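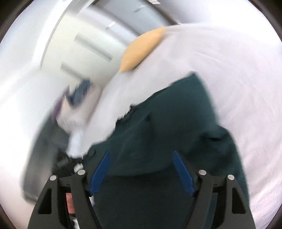

About Ziltora

Ziltora is a small evening school for people who want to sew, mend, alter and look after their own clothes. We have the ground floor of the old Kelemen building in Clandville, on the side street behind the post office, and if you come by after five you will see our lights on and probably hear the machines before you find the door. (It's the green one. The blue one belongs to the dentist, who is very patient with our students.)

The school began at my kitchen table. I'm Ada Donati, and I had been doing alterations for a bridal shop for longer than I care to say when two neighbors asked whether I would teach them to put in a zipper. They brought their daughters the next time, and one of the daughters brought her roommate, and by July we were eating dinner standing up in the hall with every flat surface in the apartment covered in somebody's pattern pieces. My husband put up with this very sweetly, but he did start leaving rental listings on the counter.

The Kelemen rooms had been a shoe warehouse, then a print shop, then nothing for a good long while. We have 2,207 square feet, which sounded enormous to me when I signed the lease and sounds a good deal smaller now that there are cutting tables in it. The floor still has ink on it near the back windows. I've grown fond of that ink and I won't let anyone sand it out.

What we teach

Most people start with First Stitches, our beginner course. You'll thread a machine, wind a bobbin, sew a straight seam, sew a crooked one and take it out again, and go home with an apron or a tote bag. You don't need to bring anything, and you certainly don't need to be good at it already! After that you can go on to trousers and skirts, to shirts with proper collars, or to hand mending, which is my own favorite and the class I still teach myself every term.
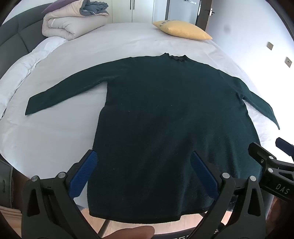 Our knitwear class is the newest one, and it came about when a whole drawerful of moth-eaten cardigans arrived in the hand mending room and I had to admit that woven cloth and knitted cloth want very different things from a needle. We cover darning, loose cuffs, stretched necks, and the sort of washing and storing that saves you from darning so often. There's homework, too, and it starts with simply looking. Spread the thing out on the bed the way this dark green crew neck is, on a plain white sheet with one sleeve stretched out to the side and the other angled down, and things you'd miss on a hanger show up quickly, like the little specks of lint across the front or the way the collar has rumpled. Write down what you find and bring the note with the sweater.

Stilteteo

Stilteteo is our open table, and it's free. Come with a hem that's down or a missing button, and one of the teachers will sit with you for 30 minutes and help you fix it yourself - we won't do it for you, though we may be talked into threading the needle.

Visiting and signing up

You're welcome to look in on any class before you enroll. Ring the lower bell, as the upper one goes to the dentist.

Page last updated October 3, 2021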